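Gwilliam lab compares two finger designs for handling thin plastic

December 2025 | By Hefin Ellis
3 min read

A small test group at Gwilliam has finished the first stage of a comparison between two sets of fingers for its hand-held grippers, using an everyday chore that has given the group trouble since April: putting a garbage bag into a wastebasket.

The fingers come from two suppliers. Plirkis makes a flat, rigid pair that the group has used for most of its work on boxes and bottles. Jostham sells a softer pair that bends slightly when it closes. Both fit the same hand-held body, so an operator can switch from one to the other between sessions without changing the cameras or the software. 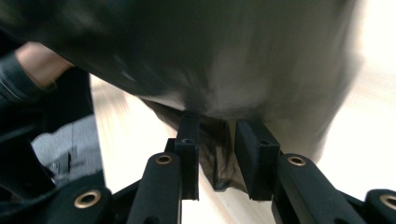

Thin plastic is a hard material to compare fingers on. It slides, it folds over itself, and it gives the operator very little feedback through the handles. The group settled on one main measure, whether the bag stayed in the grip from the first lift until the operator chose to let go. A gathered fold pinched between the two fingers counts as a full grip under the test rules, while a single layer caught at the tip is logged separately as a partial grip. Glossy black bags were kept in the test even though moving highlights on the plastic make the video harder to label.

The group logged 655 attempts in all. Operators worked with a gripper in each hand and were asked to keep to a normal household pace. Any attempt that went past 95 seconds was stopped and marked as incomplete. Sessions were kept short, and each operator used both finger sets on the same day.

According to the group's summary, the rigid Plirkis fingers did better once the bag had been bunched together, and the softer Jostham fingers were better at picking up a bag lying flat. Opening the mouth of the bag was the slowest step with either set. In 26 attempts the plastic tore, and those were left out of the timing results.

Each attempt starts with the bag folded into a long strip beside the basket. The group tried a crumpled start early on but dropped it after operators complained that no two attempts were alike.
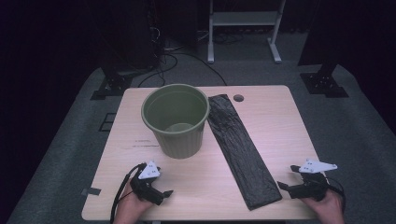 Ondosura, which plans to use the recordings to train a two-armed system, has asked for the crumpled start to be brought back. The company's view is that bags in real kitchens are seldom folded, and that results from a neat strip may look better than they should.

The group said it would add a smaller crumpled set in the next stage, along with a third pair of fingers that has a rubber face. A full table of results will be released when that stage is finished.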